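Break Room Walk-Through, Heywood building, second floor
Done by: me (Bradley Yeoman)
Copy to: Dennis Treloar
Month: April

Hi Dennis, same list as last time, with my comments stuck in where I had any. Sorry, I ramble!

1. Exits and walkways
Door opens all the way: OK
Path to door clear: OK
Chairs pushed in: FIX. I bumped my hip on one, so I'm taking this personally.

2. White table, food and dishes
Heavy cookware away from the edge: FIX. I'd love the pot to live farther in, with the handle turned toward the middle.
Bottles standing up, caps on: FIX. Cap's on the ketchup, great, but please stand it up, folks. I wrote this same comment in the winter!
Fruit and dishes kept apart: meh. I'd call it a pass, but a bowl is right there and bananas bruise if you look at them wrong.

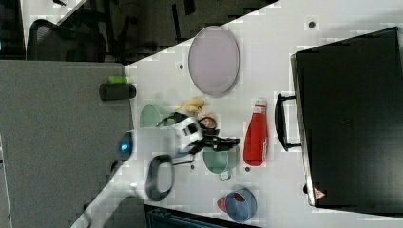 Item 2: green pot, ketchup on its side, banana by the bowl.

3. Small appliances
Oven door closes flush: OK
Knobs turn and click to off: OK, tried both (the left one is a little stiff)
Crumb tray: FIX. Oh boy. I emptied it myself on Tuesday and I'd like somebody else to have the pleasure next month.
Nothing stored on top when in use: OK
Plug and outlet: OK, no scorch marks, no wobble. The Nedex power strip is still banned in this room, and I'm still finding it in the drawer.

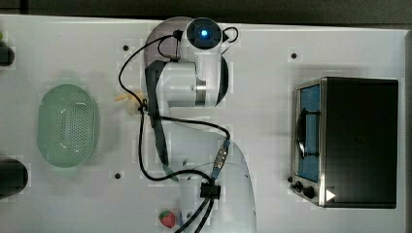 The other thing with the toaster oven is elbow room. I want a clear hand's width on every side before anybody turns it on, and baskets, especially plastic ones, stay on the far side of the table. Loose fruit goes in a basket too, strawberries included (they roll, and then they get stepped on).

4. Extinguisher and first aid
Extinguisher tag current: OK
Burn gel in the kit: FIX, down to one packet. I put in an order with Plosier, 8 packets, request 3825.

5. Floor
Dry, no loose mats: OK
Spill sign on its hook: FIX, it's gone again. Try room 147?

I'll stop by again before lunch next week to look at the FIX items.
Bradley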